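Gulside Oral History Project
Progress report to the Baumgart Fund
2/25/25
Prepared by Sofia Mitsotakis-Vlachou, project lead

Dear Ingeborg,

It has been a very good stretch for us, and I am glad to have so much to tell you. When we last reported, we had a box of old cassettes and a list of people who might be willing to talk. We now have 488 minutes of finished, transcribed interviews with people who worked at the Gulside cannery or grew up next to it, and more recordings waiting their turn.

Interviews

Most of the sessions took place in January, when the growers have time to sit down. Kojo Kyei did nearly all of the interviewing and has a real gift for it. He lets a silence run, and then somebody remembers the name of the foreman's dog, and after that the whole lunchroom comes back to life -- who sat where, who brought the pickled herring, who refused to share a bench with the label room. We are hearing a lot about the 1970 strike, which the county history covers in one sentence. Three of our speakers walked out that spring and one stayed in, and they have all agreed to have their accounts kept side by side.

The Umwood recordings were harder. The community room there has a loud furnace, and two of the early sessions will need to be done over. We have since moved to the library's small meeting room, where the sound is much better.

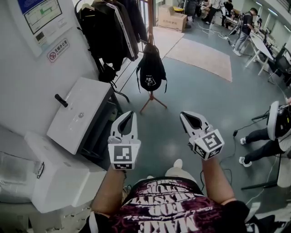

Transcription is where most of your grant has gone, and I think it was the right place to put it. Detlef Wiegand types the first draft, and a second reader then checks it against the audio with the place names in hand. We have also settled on house rules for the things that used to slow us down: laughter goes in brackets, dialect words stay as spoken, and a false start is kept only if it changes the meaning. Lettering on clothing and signs has its own rule now too. When we note it in the photo log, we copy only the words we can read for sure, in capitals if they are in capitals, so a maroon T-shirt with big white print goes in as MAKE, TOP and MYSTERY, and the line of smaller script is entered as "not read." It sounds fussy, but it means a later reader can trust what is there.

School visits

We took four of the interviews into the seventh-grade classes at Gotard Middle School, and what a day that was! The students listened to short clips and wrote questions for the speakers. The best one was "Did your hands ever stop smelling like beets?" (The answer came back by mail: no.) The teachers have asked us to return, and we would love to.

Money

Spending is on plan except for travel, which ran under because people drove together. With your approval, we would like to move the $1000 left in that line to pay for cleaning up the cassettes. Gorazd Kneževič has looked them over and believes most can be saved, though a couple have sticky tape and need to be handled soon.

Next steps

Kojo has more interviews lined up in Umwood, including a pair of sisters who ran the night shift scale. Detlef will finish the strike transcripts first, so the speakers can review them before anything goes on the shelf. We are also starting a subject index, and I would welcome your thoughts on how detailed it should be. I can send the draft headings along with the travel request form whenever you are ready for them.

With warm thanks,
Sofia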